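The White Bed Problem

Every hotel sells it, every catalog shoots it, and half the people I know have tried to copy it at home. Does anyone sleep better for it?

By Leidy Palomino

The first thing I was told about my new duvet cover was that it would change my mornings. The woman at the Malabanan showroom said it with a straight face, one hand flat on a display bed so smooth it looked poured. I asked how. She said I would wake up feeling "reset." I asked what the cover was made of and she had to go look at the tag.

I have been hearing about the all-white bed for most of my adult life. It goes by different names. One year it was hotel style, then cloud style, and this January a newsletter I never signed up for called it "quiet layering." The ingredients stay the same: a white duvet, too big for the mattress, white pillows stood up against the headboard, something small and soft placed in front of them, and one corner of the cover folded back as if a considerate person had just left the room. You are supposed to look at it and feel your shoulders drop.

Mine don't. I look at it and think about coffee.

Still, I was willing to be wrong, so I spent a month making my bed the approved way, every day, and talking to people who either do it for a living or make money telling the rest of us to.

Jummai Igwe ran housekeeping at a business hotel for years before she moved into training, and she was the least romantic person I spoke to on the subject. Hotels went white, she told me, so everything could go in one hot wash with bleach. If a pillowcase is ruined you pull another from the shelf and it matches. "You don't have a shelf," she said. "You have two sets and a dog."

I have one set and a cat, but I took the point.

She was also firm on the turned-down corner. In a hotel it is a signal that the room has been serviced. The guest is meant to see it from the door. At home, she said, you already know who made the bed.

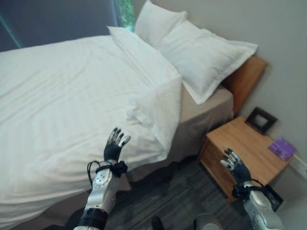
What does the fold do for a sleeper, then? I put this to Precious Dumlao, who styles bedrooms for rental listings and who has probably folded back more duvets than anyone in this city. She didn't pretend. A big flat field of white looks dead to a buyer, she said, and a thick fold catches light and makes the filling look expensive. She leaves the wrinkles in, too. An ironed duvet reads as a tablecloth. Her rule is to shake it hard from the foot end, let it land where it wants, and touch only the corner.

I liked her for admitting that it's for show. I liked her less when she told me what the props are for. A bedside book, she said, should be small and should lie flat, and nobody cares which one it is. Mine is a 705-page history of canals, it has a broken spine, and I read it every night until it hits me in the face.

The trouble with advice about beds is how fast it turns into shopping. Dramari, whose catalog arrives at my apartment addressed to a former tenant, suggests buying your duvet one size up so that it hangs well over the sides. Fine. That does look generous, and on a shared bed it settles a few arguments. But now you need the cover one size up as well, and the bigger insert slides around inside it, so there are clips for that. The skirt is extra. Then come the pillows for standing up, which are not the pillows for lying down. By the time I had priced the whole arrangement I could have bought a decent used bicycle.

And thread count! Jhun Maglaya, who repairs and resells linens out of a narrow shop behind the bus station, laughed when I asked him if I needed 2000. He wouldn't take a set labeled that way as a gift. You can get the number up by counting every twisted strand, he said, and what you end up with is heavy and hot. He had me close my eyes and handed me three pillowcases. I picked the oldest one, a plain percale that he'd priced at six dollars.

He had opinions about flanges, too, meaning the flat border that runs around the edge of a fancier pillowcase. They look wonderful standing up. Lie down on one and you have a strip of doubled fabric under your ear. He sells plenty of them, mostly to people who put them in front and sleep on whatever is behind.

So the month went like this. Week one, I was pleased with myself. I made the bed before breakfast and kept walking back to look at it. Week two, I noticed I'd stopped sitting on it to put on my socks, because it left a dent. Week three, the cat. I'll say only that bleach is a strong word for what a delicate cycle does. In week four I timed the routine and got four minutes with the fold and the standing pillows, and under one without.

Lina Awwad, a friend who teaches middle school and goes to bed at nine, has a different system. She throws the duvet over the foot of the bed in the morning, leaves the window open, and goes to work. When she gets home she pulls it up. She thinks the made bed is a thing people do for visitors, and she doesn't have visitors in her bedroom at 7 a.m.

I'm not quite with her. I'll grant the white bed this much: a room with a smooth duvet looks tidier than it is, even with laundry on the chair. Pull the cover straight and you've dealt with the biggest surface you own. That is worth a minute of anyone's morning, and it works just as well in green or brown or the faded stripe I've had since college.

What I gave up was everything in front of the real pillows. The small cushion went to the couch. The flanged cases went back to Malabanan, where the same woman took them without asking whether I'd been reset. I kept the duvet, one size up, since I'd already paid for it and I do like the weight hanging over the side in cold weather.

The cover is in the wash again as I write this. The striped one is on the bed, pulled up and slightly crooked, and the canal book is on the floor where it fell.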